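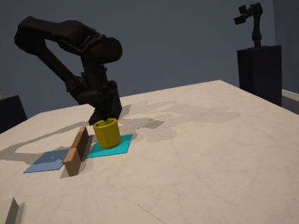 Corton dining table, cream top, $400

We bought the Corton in March to replace a glass table that showed every fingerprint. Delivery took five days, and the two boxes were heavy enough that I asked my neighbor Petro to help get them up the stairs.

Assembly was simple except for the last leg, where one bolt hole was drilled slightly off. I had to loosen the other three and start over. Customer service sent a spare bolt anyway.

The top wipes clean with a damp cloth. Coffee comes off, turmeric didn't — there is still a faint yellow spot near my seat. It seats four well and six if you like each other.

I'd buy it again at this price. Four stars.

Yu-ting Tse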